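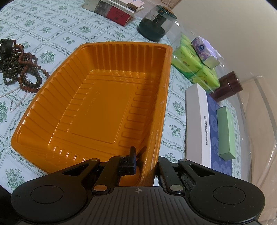
# Two-finger gripper lets go of a tray wall when lifting. Linkage or pads?

**Asked 18/07/2020** in *School and club robotics*

Our club is entering the tray task in the Fodberg student contest. The rules call for a shallow ribbed plastic tray to be picked up by one side wall and carried to a shelf. We use a hand-held linkage gripper for collecting demonstrations, with the same fingers to go on the arm in September. Fingers are printed, pivots are riveted.

Gripping the wall is fine. On lifting, the far end of the tray drops and the wall rotates out between the pads. It fails in 4 lifts out of 20 with the tray empty and in nearly all of them with the contest load in it. The wall slopes, so the pads don't meet it square.

Questions:

1. Is this a pad problem or is the linkage too soft?
2. Would a stronger spring help?

Budget is small. The Zonine gripper kit is 3,390 in our currency and is out of the question.

---

**Answer 1** (accepted)

Mostly neither. You are holding a long object at one end, so the weight acts well away from the pads and produces a moment about them. Flat pads resist that only by friction over a small area.

In order of cost:

- Move the grip to the middle of a long wall if the rules allow it. The moment about the pads drops a lot.
- Set the pads between two ribs. A pad bridging a rib touches on a line and pivots on it.
- Fit softer pads. We use 2 mm silicone sheet, glued on and roughened with coarse paper. Clean the tray wall as well, as a glossy surface with any grease on it will undo the rest.
- Let one pad tilt a few degrees so that it follows the slope.

Check the linkage by closing on a steel rule and twisting it by hand. If the fingers move before the rule slips, look at the rivets. Play at the lower pivots is magnified at the tips.

---

**Answer 2**

Stronger spring. We had the same thing with a Prullus frame and doubled the spring, no more trouble.

> *Comment:* Doubling it made our fingers bow outwards and the tips closed at an angle. Depends on the print.

---

**Answer 3**

Read the contest sheet again. Last year's wording was "lifted by the wall", and the Quartey team hooked one finger under the rim. It was passed by the judges. I don't know if the wording has been kept.

> *Comment from asker:* Wording is the same. Moved to the long side with silicone pads, 20 lifts empty with no drops. Loaded test still to do.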